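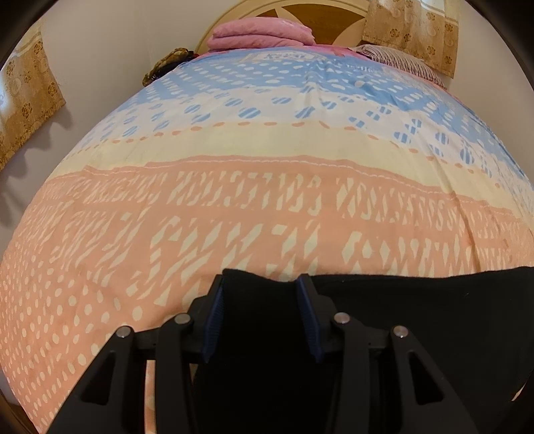

A hand-held gripper at a piece of black fabric on a bed, seen from the gripper's own camera.

Showing the robot a task: frequently asked questions

These answers are for people who record household tasks for Porlow, either with the hand-held gripper or from a remote-control station. If you have only just signed up, read the getting started sheet first, then come back.

What does "showing" a task mean?

You do the task yourself, using a gripper like the one the robot has, and the camera records what the gripper sees. The recording goes into the training set along with recordings of the same task from other homes. There is no programming involved. You don't need to describe what you are doing while you do it.

What's the difference between hand-held and remote control?

With hand-held recording, you carry the gripper and squeeze the handle to close the fingers. No robot is present. With remote control, you sit at a station and move two lead arms, and a robot in the same building copies you.

Hand-held is faster and goes to people's homes. Remote control is slower, but it also records what the robot's joints were doing. Most people who record for us only ever use the hand-held tool.

Which tasks are you recording now?

Cloth, mainly. That covers picking up clothing from a bed, folding it, spreading a cover and moving pillows. Kitchen tasks are planned for November. Your task list in Dillia, our scheduling app, always has the current set, and it overrides anything printed on paper.

Do I need to tidy the room first?

No. Leave the curtains, bedding and other belongings the way they normally are. Patterned bed covers are fine, and so are creases and folded blankets. Please do put away mail, prescriptions, family photos and anything else with personal details on it.

Does the lighting matter?

Ordinary daylight or a ceiling light is enough. Light coming past a curtain is fine. If you can't easily make out the cloth with your own eyes, turn on a lamp. Don't switch lights on or off partway through a recording.

How should I pick up a flat piece of fabric?

Come in low with the fingers open. Put one finger on either side of a small section, close until the cloth bunches between the pads, then lift. Go for an edge or a fold if there is one. Pressing straight down into a soft mattress usually doesn't work, as the cloth sinks along with it.

Dark fabric is harder to judge in the recording because the fingertips are dark as well. Slow down a little as you close.

I missed the grasp. Should I start over?

Keep going. Open the fingers, back off a little and try again in the same recording. We want second tries, and the robot will need them too. If you have missed 3 times in a row on the same spot, move to a different part of the cloth.

Stop and discard the recording only if:
you dropped the gripper
someone walked in front of the camera
you used your free hand to help
the wrong task was selected in Dillia

Can I use my other hand at all?

Not on single-gripper tasks. Keep it behind you or at your side. For two-gripper tasks you'll have one tool in each hand, so the question doesn't come up. Two-gripper kits have to be booked separately.

How long should a recording be?

As long as the task takes at a steady pace. Anything over 5 minutes is split automatically when you upload. Hold the gripper still for 2 seconds at the start and again at the end. The software uses those pauses to find where the task begins and finishes.

How many recordings make up a session?

A full session is 42 recordings. You can break it up over a day, and part sessions are paid by the recording. Change something between recordings: turn the garment over, move it to another corner, or start from the other side of the bed.

Why does the picture look so curved?

The camera has a very wide lens, so straight things near the sides will bend and the corners will be dark. It's meant to look that way. Don't adjust the lens or try to clean it with anything other than the cloth in the kit.

The fingers feel stiff or don't close evenly. What now?

Check the linkages for lint or thread, which builds up quickly when you work with bedding. Pull it out with tweezers. Don't oil the pins. If one side still lags behind the other, stop recording and report it in Dillia under Equipment. Replacement pads come from our parts supplier, Stilitz, and are fitted at the depot.

Who sees my recordings?

The review team checks each one for personal information before it is used. Sound is not recorded. You can ask to have a recording removed at any time before review, and you'll still be paid for it.

Can I try the remote-control station?

Yes, after you've completed one full hand-held session. Tsung-han Liao runs the station training and will send you the available times. Expect your first few tries to be clumsy. The lead arms don't let you feel the cloth, so you have to watch the fingers and learn to judge the grip by eye.

Where do I return the kit?

To the depot where you picked it up, in the same case, with the charger. The front desk closes at 5 p.m.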